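Relabelling the freezer, and why weight beats volume

I have kept a written freezer log for six years. The first version recorded what each tub held and the date it went in. It failed because it said nothing of how much was in the tub, and a tub marked "stew" could feed one person or four. The second version recorded volume in millilitres, read off the side of the tub. That failed as well, for a duller reason.

Volume is a poor measure for anything with lumps in it. A tub of bean stew filled to the same line on two occasions differed by 23 grams, and most of that was down to how the beans had settled. Liquids also expand as they freeze, so a reading taken before freezing can't be checked against one taken afterwards. Weight has neither problem. It is the same before and after, provided the lid fits.

The current log therefore has four columns: contents, gross weight, tare and month. Net weight is worked out by the spreadsheet. I use a flat Zarard scale which reads to one gram and switches itself off too soon, but is otherwise sound. The Tavares scale I had before drifted when the batteries were low and gave no warning. I found this out by weighing the same bag of rice on two evenings and getting different answers.

Tare deserves more care than it usually gets. My tubs come from two makers, Olleo and Potosent, and the lids will not swap between them, though they look as if they should. I weigh each tub with its own lid, write the figure on the base in paint pen, and enter it once in a lookup table. Ordinary marker comes off in the wash. Paint pen lasts about a year if it is left overnight before the first wash.

A portion, for my purposes, is 304 grams of anything served with rice or bread. Soup is more. The largest batch I freeze in one piece is 725 grams, which thaws in the fridge between one evening and the next. Larger blocks were still solid in the middle when I wanted to cook them, and had to be started in the pan with a splash of water. 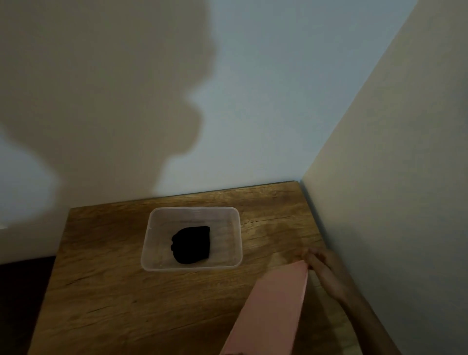
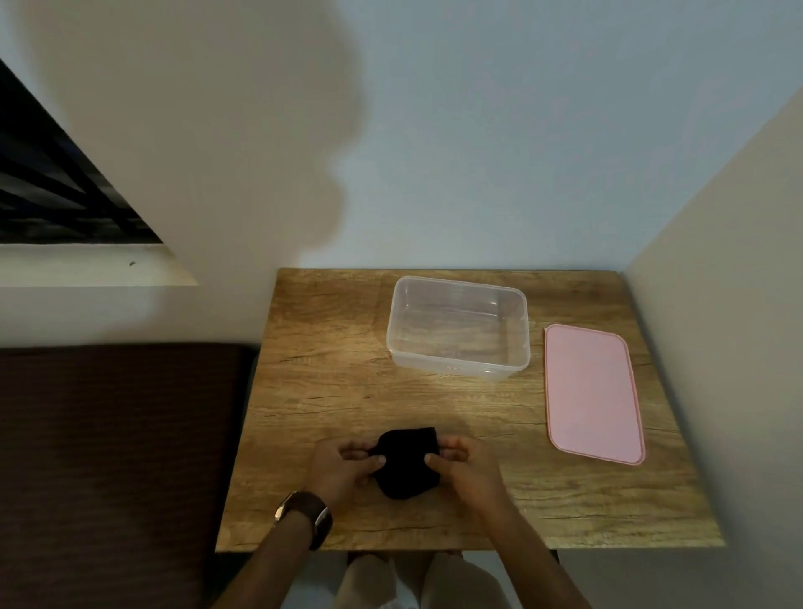

The lookup table only works if the tare is taken properly, and most of the errors in my log come from this step. An entry that is too high makes every later portion look small. A crumpled black fabric item in the bottom, as in the first picture, would be counted as part of the tub for as long as the entry stood. I now look inside before pressing the zero button, and I weigh twice. If the two readings differ by more than a gram, I start again.

The next change will be to the month column. I write "March" without a year, on the grounds that nothing should be in there long enough for it to matter. There is a tub of plum purée at the back which suggests otherwise – I shall add the year when I next defrost.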